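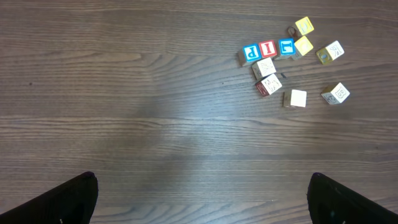 图一:活动桌上的字母积木,可见蓝面“P”、红面“I”和米色面“K”,木桌面有反光。

Gokau社区儿童识字角项目 中期进展报告
报送:Storinska小额教育资助计划
报告期:第一阶段(截至四月)

一、本期概况

识字角设在Gokau社区活动楼一层东侧房间,面向学龄前儿童及陪同的家长开放。按照资助协议,第一阶段的任务是整理房间、配齐基本教具、试行开放,并形成一套可以交给第二阶段使用的收纳和借用办法。前三项已经完成,收纳办法写出了初稿,借用办法还在讨论,预计下一阶段开始后一个月内定稿。

试行开放期间,识字角每周三下午开放一次,登记到访413人次。这个数字按签到簿统计,儿童和陪同家长各算一次,同一家庭重复到访的按次累计。签到簿由当班人员保管,原件可随时查阅。需要说明的是,开头两周签到簿只登记了儿童,没有登记家长,因此那两周的数据偏低,我们没有补填。

二、房间与家具

房间原先存放旧桌椅和宣传展板,本期已经清空并重新粉刷。靠窗一侧留作阅读区,铺了地垫,放了两个矮书架。靠门一侧是活动区,主要家具是一张木桌。桌子从楼内会议室调来,没有动用资助款。桌面是深棕色,纹理细密,有几处木节。我们原打算铺一层塑料桌布,试用后取消了,积木在桌布上容易带起褶皱,孩子排字母时一拉就全散了。

桌面的问题是反光。下午光线进来以后,桌子中间会出现一大片发白的区域,坐在对面的孩子看浅色字面比较吃力。黄色积木上的字母印得淡,受影响最明显;蓝色和红色面配白色字母,辨认起来没有困难。目前的做法是把桌子往里挪,开放时拉上一半窗帘。挪动以后情况有改善,但晴天下午三点前后仍有反光。第二阶段计划换成透光的浅色卷帘,费用列在第五部分。

阅读区的地垫有两块边角翘起,已用胶带固定。墙面粉刷后气味散得比预计慢,开放日期因此推迟了一周。

三、教具配置与使用情况

1. 字母积木

字母积木是本期使用最多的教具。积木为小方块,木质,边缘保留原木色,字面有蓝、红、黄、米色等几种底色,部分积木除字母外还印有小图。积木由Zestemby供应,共购入6盒,到货时逐盒开箱检查,没有缺件。

使用方式比较简单。孩子把积木倒在桌上,先按颜色分,再找自己认识的字母。年龄大一点的孩子会把几块排成一排,试着拼出名字的开头。多数孩子不会一直让字面朝上,当班人员起初会帮忙翻正,后来改为让孩子自己翻,翻到认识的就念出来。这样做花的时间长一些,但孩子愿意坐得更久。

有几个字母经常混淆。“L”倒过来或者转一个方向,看上去接近“T”的一部分;“P”转过来以后,有的孩子会当成“d”。家长对此意见不一,有人希望在积木底边加一条横线标明方向,也有人认为不必加。我们先在一盒积木上试贴了细线标记,贴纸两周后开始脱落,效果还不能判断。下一阶段考虑改用木器漆描线,描之前会向供应商确认漆料是否适合儿童接触。

带图的积木最受欢迎。孩子往往先认出图,再去看字母,“K”面上的小图就常被指着问。不过图画与本地儿童的日常用语不完全对应,有的图需要当班人员解释。我们整理了一张中文对照卡,正面是字母和图,背面写中文名称和拼音,目前完成了一半,剩余部分等图样核对后再印。

2. 图画书

图画书分两批入库。第一批是社区居民捐赠的旧书,经过挑选和擦拭后上架;第二批是用资助款购买的新书,共70册,以双语图画书和字母书为主。新书全部包了书皮,书脊贴了色标,色标与积木底色一致,便于孩子把书和积木放在一起用。旧书中有一部分缺页,已经挑出来作为剪贴材料,不计入藏书。

翻得最多的是开本较大的字母书,有两本的书脊已经松开,用布胶带加固后继续使用。纯文字较多的几本很少有人取,准备移到上层,给年龄大一些的孩子用。

3. 书写与描画用品

书写用品包括蜡笔、描红卡和小白板。描红卡由Hrubý印刷,纸张偏薄,孩子用蜡笔用力时会透到背面。已与印刷方联系,下一批改用较厚的纸,单价略有上升,总价在预算之内。小白板的笔消耗很快,主要原因是笔帽没有盖紧。

四、收纳与安全

收纳是本期花时间最多的一项。开放初期,各盒积木混在一起,收拾时要按颜色和字母重新分,一次开放结束后常常拖延半个多小时。后来不再按原盒分装,改为一个大浅箱放全部字母积木,箱盖内侧贴字母表。孩子收拾时只需要把积木放进箱子,当班人员每月清点一次,按字母表核对。

桌上和地上容易混进其他小物件,比如发圈、夹子和小环,有些很小,颜色又深,落在深色桌面上不容易看到。我们在收纳办法初稿里加了一条:每次开放前后各检查一遍桌面和地垫,凡不属于教具的小物件,一律放进门口的透明罐,由家长自行认领。三岁以下儿童使用积木时,须有家长坐在旁边。

积木清洁采用湿布擦拭,不浸泡。擦过的积木摊开晾在托盘里,干透后再装箱。有一次没有晾透就盖了箱盖,第二天开箱有潮味,重新晾过后恢复正常,这一条也写进了初稿。

五、经费使用

本期资助款主要用于新书、积木、描红卡和粉刷材料,支出均有票据,明细表和票据复印件随本报告另附。粉刷人工由社区承担。书架为旧家具翻新,只支出了砂纸和木器漆的费用。

本期结余800元,申请结转到第二阶段,用于窗帘和箱盖字母表的塑封。如果卷帘报价超出结余,超出部分由社区活动经费补足,不另行申请追加。

需要报告一项变更。原计划购买一套磁性字母板,比较后没有购买,磁性字母片体积小,边缘较薄,不适合现在到访的年龄段。这笔款项已调整用于购买图画书,调整前以书面形式告知过资助方联系人,回函随票据一并附上。

六、存在的问题

开放时间偏少。每周只开放一个下午,有家长反映下班后赶不上。增加傍晚时段需要多安排一名当班人员,目前人手不够,正在与活动楼其他项目协调。

活动桌偏高。桌子原为成人会议使用,年龄小的孩子坐在普通椅子上,手肘够不到桌面,多数站着玩。已借到几把加高的椅子,数量不足,人多时只能轮流坐。锯短桌腿的办法讨论过,活动楼管理方没有同意,理由是桌子以后还要调回。

家长参与程度差别较大。有的家长全程陪孩子认字母,有的只在门口等候。我们打算在桌边放一张简短的提示单,写几种不需要准备的玩法,例如找出自己名字里的字母,或者把同一种颜色排成一行再逐个念。

学习效果目前没有系统记录。当班人员的印象是,常来的孩子认识的字母比刚来时多,但这只是印象,不能作为成果上报。第二阶段准备采用一张简单的记录卡,由家长自愿填写,每月一次,只记孩子能自己指出的字母。

七、下一阶段安排

收纳办法定稿并张贴,借用办法完成讨论后试行。可借物品先限于图画书,积木暂不外借。

安装浅色卷帘,安装后在晴天和阴天各看一次桌面反光情况,再决定桌子是否挪回原位。

完成中英文字母对照卡的剩余部分,核对后交印,纸张与新一批描红卡相同。

对一盒积木试行描线标记,先用一个月,听取家长意见后决定其余各盒是否照做。

争取增加一个傍晚开放时段,如人手仍不能落实,将在下次报告中说明并提出替代方案。

附件:经费明细表、票据复印件、款项调整回函、收纳办法初稿

Gokau社区儿童识字角项目组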